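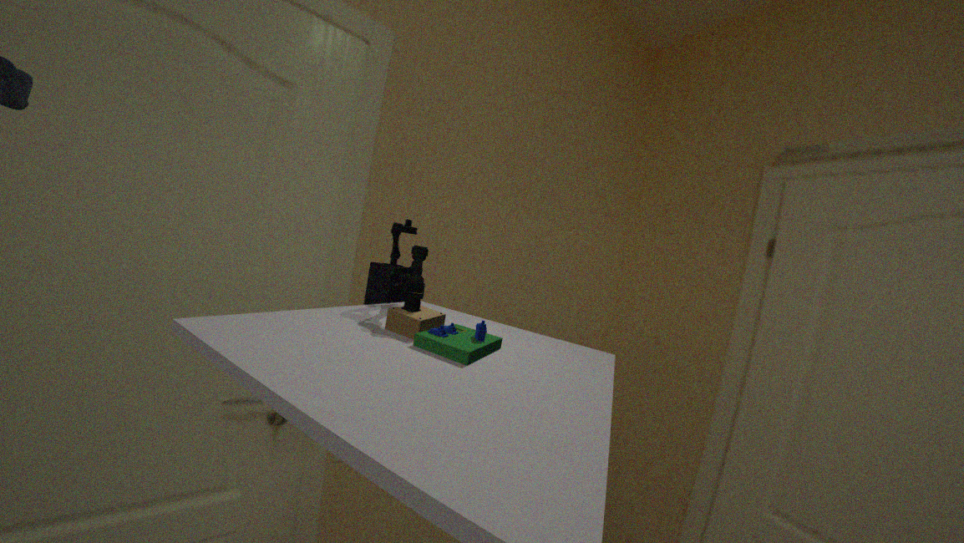

Repainting the interior doors in the Pramville flat. Notes as I go, mostly for Rattana, who is doing hers in March.

Existing finish was oil-based. Test: rub with methylated spirits on a rag. If colour comes off it's acrylic, if not it's oil. Mine didn't budge.

Water-based enamel straight over old oil will peel. Sand to a dull surface, wipe down, then one coat of bonding primer. Don't skip the edges.

Grit: 180 for the flat panels, 240 between coats. I tried 400 and it clogged in 5 minutes.

Take the handles off. Masking them is slower and leaves a ridge – I did one that way and had to scrape it back.

Roller: 4 mm microfibre for the faces, small brush for the edges. Lay off top to bottom in one direction and leave it alone. Going back over it after a few minutes drags the surface.

Cost so far is $39 for primer, paint was left over from the Bombridge job.

Second coat tomorrow morning. Hinges stay on, Nattawut, before you ask.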